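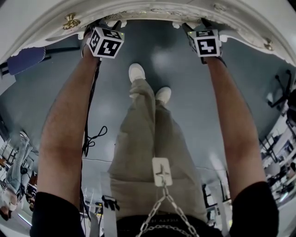 Home Courses Handouts Glossary Contact

Case Furniture: Care and Handling
Handout 3 -- Carved and painted chests, dressers and cabinets
Omid Safavi, Astness

3.1 Scope

These notes cover painted case pieces with a shaped top edge and applied or carved ornament. Plain carcass furniture was dealt with in the previous handout, and the general rules on posture and footing given there still apply. Glass-fronted cabinets are left for the session on Vekimura display units.

3.2 Terms

Carcass. The structural box: sides, back, bottom and internal rails.
Top. The horizontal panel. On most pieces of this class it overhangs the carcass at the front and sides.
Rim. The outer edge of the top, molded or scalloped.
Serpentine front. A front that curves outward and inward across its width. The rim usually follows the same line.
Apron. A rail below the top or below the lowest drawer, often with a decorative lower edge.
Pendant. A small carved element hanging down from an apron or rim.
Pull. Any knob or handle used to open a drawer or door. In this course "pull" includes knobs.

Students confuse rim and apron in written reports. If a part belongs to the top panel and comes away with it, call it rim.

3.3 Inspection before contact

Look at the piece from the front, from each side, and then from directly above with the feet close to the base. The view from above shows the true line of a curved rim, which is hard to judge from across a room. Record the following on the condition sheet:

- breaks in the molding, including old repairs hidden under paint
- cracks across the narrow part of any pendant
- pulls that turn, lean or stand away from the surface
- paint that has lifted along the high points of the relief
- gaps between the top and the carcass

Mixed hardware is common. A knob of a different size or profile may be a replacement, or it may be original to a smaller drawer. Do not write "replaced" without looking at the fixing from inside. The Kiani dresser used in the workshop has two knob patterns, and both are listed in its original paperwork.

3.4 Finding a hold under the rim

The hand goes in palm up, with the fingers flat, until the fingertips meet the carcass or the inner face of the apron. Pressure is taken on the pads of the fingers. Hands are placed an equal distance from the center line, elbows slightly bent.

Rules for this step:

1. Remove rings and watches with metal bands.
2. Feel for pendants first and place each hand to one side of them. A pendant must never carry load.
3. Test the top with light upward pressure. If it moves independently of the carcass, release it and record a loose top.
4. Do not use pulls as a hold, even to steady the piece.
5. Keep thumbs off the relief where the paint is lifting.

A hold under the rim is suitable for testing the top and for tilting a light piece up to 50 mm at the front. It is not a lifting hold. For a full lift, two people take the carcass at the bottom rail, one at each end, with drawers out.

Drawers with a curved front are stored standing on their backs, on a blanket. Number them in pencil on the underside before removal. They are rarely interchangeable.

3.5 Worked case: Kiani dresser

Width of top at the widest point: 1000 mm
Width of carcass between outer faces: 866 mm
Difference: 134 mm, or 67 mm of overhang at each side if the top is centered

Measure both sides before accepting the second figure. Tops that have been refixed often sit off center, and the shortfall then appears as a tight hold at one end. When the side overhangs differ, draw the plan at the foot of the condition sheet and mark the shorter side.

3.6 Cleaning relief work

Use a soft dry brush, working from the background out to the high points, with the vacuum nozzle held clear of the surface. Painted relief is cleaned dry on this course. Brass pulls are cleaned off the piece where the fixing allows it. If a pull cannot be removed, slide a card shield with a center slot behind it and keep polish off the paint -- the Sonuvus paste in the workshop cupboard leaves a gray residue in molding that is slow to get out.

Refit pulls finger tight, then add a quarter turn. Check the drawer closes fully before moving to the next one.

3.7 For the practical

Bring a completed condition sheet for one piece, with a plan view of the top. Drawings may be freehand but must be dimensioned in millimeters. Pendants and pulls are to be shown in position.

Related handouts
Posture and Footing for Plain Carcass Pieces
Condition Sheets: Layout and Abbreviations
Removing and Storing Drawers
Vekimura Display Units: Glass and Shelving
Brass Fittings: Cleaning and Refitting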